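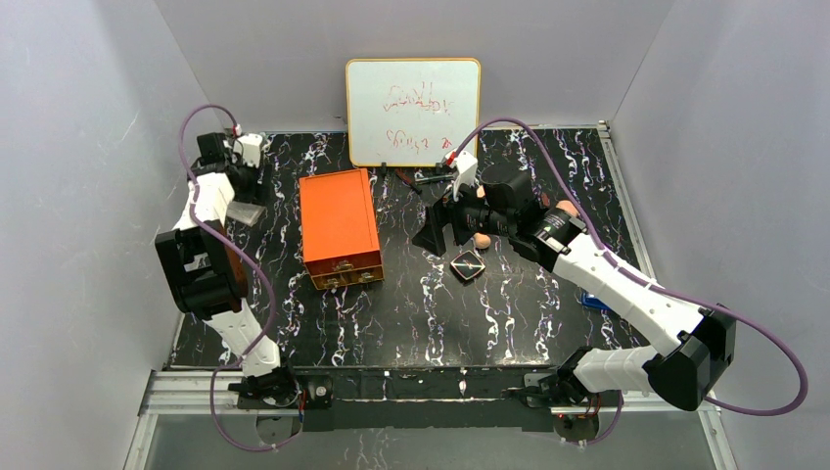
A whiteboard on a marble-patterned tabletop.

Singer Carmela Gallardo and her former manager are headed back to court, just when fans had begun to hope the whole sorry business was behind them. Her label, Sorholm, confirmed on 19/06/2018 that she is suing over unpaid royalties from her much-loved album Flora, which came out in April. The manager's firm, Palaniappan, has answered with a claim of its own - it says she walked out on 2 concerts with 2,000 tickets already sold. Gallardo, who is 37, thanked everyone for their kind messages and said she will still sing in Stustunov this summer.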